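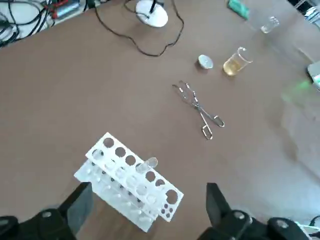
A test tube rack is a piece of laboratory equipment that holds several test tubes upright at the same time. Racks are used for storage, for drying, and for keeping samples in a fixed order during a procedure. They are made of plastic, wood, coated wire, or stainless steel.

Construction

Most racks have two or more tiers. The upper tier has openings slightly wider than the tube, and the lower tier supports the rounded end. A third tier, where fitted, limits sideways movement in long tubes. Drying racks have pegs in place of openings, so that tubes can drain upside down.

Polypropylene racks tolerate steam sterilization. Polystyrene racks soften at lower temperatures and are not autoclaved. Wire racks let water circulate freely and are preferred in water baths, although damaged coating exposes the metal to rust.

We use cookies to improve your experience. By continuing to browse, you accept our cookie policy. Accept | Settings
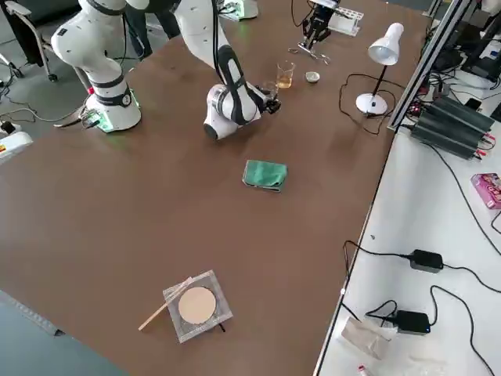
Indexing

Openings are commonly marked with a letter for the row and a number for the column. Linnea Hedlund described a variant, the Fedoruk layout, in which 128 positions are divided among 4 removable blocks. Veronica Buzatu later compared it with unmarked racks in a trial of 846 transfers and found fewer misplaced tubes with the indexed design.

Care

Plastic racks are washed in mild detergent and rinsed with distilled water. Bleach residue can corrode wire racks and should be rinsed off promptly. Racks with cracked tiers are discarded.

See also: Centrifuge tube, Cuvette, Water bath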